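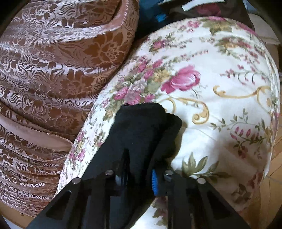 Re: Soft furnishings sizing, second draft

Search the archive Go

I have been through the Tedstead tables again and have three comments on the draft. The quoted passage is at the foot.

1. The base year figure of 733 includes trade sales through Nodinport. The forecast figure does not. Either add trade to the forecast or take it out of both, otherwise the growth rate means very little.

2. Sakamoto changed its product codes in May. Throws and bedspreads used to share a code and are now split. The draft treats the new bedspread code as a new line, so 12 items are counted twice in the regional sheet. I have marked them in the shared copy.

3. The split by channel adds up to 698, not 733. The gap is probably the mail order returns, but the notes do not say so. Please add a line on how returns are handled.
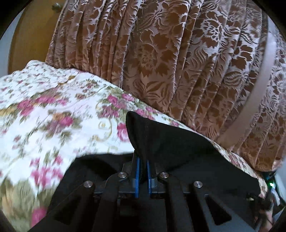 Bedspread and patterned curtain

I would leave the section on cushion fillings out of this edition. Lukeo only reports fillings by weight and the rest of the report is by value. A conversion could be done but I do not trust the prices we hold.

Corrections to the regional sheet by noon on Wednesday, please. After that I will lock it and rerun the totals.

> The second draft is now in the shared folder. Base year value is
> 733, of which store sales are 397. Bedspreads are shown as a
> separate line for the first time. Comments on the channel split
> would be useful, as would views on whether to keep the fillings
> section.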